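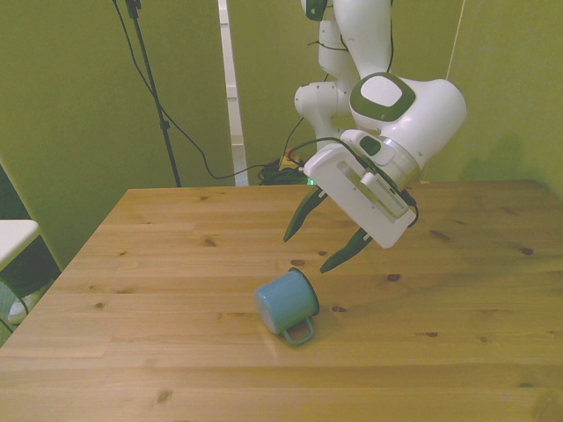

What do you do with an enamel mug once the rim starts to go? Keep it for tea if the chip is on the outside and dry it properly every time, and move it to brushes or screws if the chip is anywhere your lip goes.

May, workshop notes, mid-morning

Mug day! I've been putting this off because the mug shelf is the least urgent shelf in the building, but the Surkthorpe order needs a sample set and I can't send them whatever happens to be clean. So the plan is to sort what we've got, fix what's fixable and write down what I did this time (last time I wrote nothing and had to work it all out again).

Started with the light blue one, dark rim, teal-green handle. I'm fond of it. I like the handle being its own colour and I'd happily do the whole sample set that way — pale body, darker rim, handle in something greener. Kidham want everything cream. We'll see.

Things I checked, same for every mug:

- rim, with a fingertip and then with the loupe
- both ends of the handle, where hairlines like to start
- base, for wobble, on the flat plate

Of the 11 on the shelf, 6 are good enough to send. The others have rim chips or a bit of rust coming through by the handle. I tried the Mindon touch-up paste on the worst one and don't love it. It goes on lumpy, dries a shade too grey, and the tin says it isn't for anything you drink out of, so that mug is now for pencils. Colour match on the outside of a planter might be fine. Note to self, stir it longer than you think.

Drying: please lay them on their side on wood after washing, or hang them. Upside down on the steel bench leaves a ring of water sitting right on the rim, and I'm fairly sure that's how we got the rust on the two cream ones. I've put a tea towel at the end of the sink for this. It's the striped one, don't use it for glaze.

Fill test for the order form. I've been calling the big size "about a pint and a half", which got me a very polite email back, so I measured it on the scale: 900 grams of water to the brim, empty mug tared off. Nobody fills one that far, but it's a number they can print. Haven't done the small size yet.

Packing next. The Boros boxes hold 5 with dividers, so that's one full box and an odd one left over, which is annoying. Either I find a single box or I hold one back for the colour shelf. Leaning towards holding one back.

Still to do: small size fill test, ask Surkthorpe if they mind mixed handles, order more dividers, scrub the flat plate (someone's had glue on it).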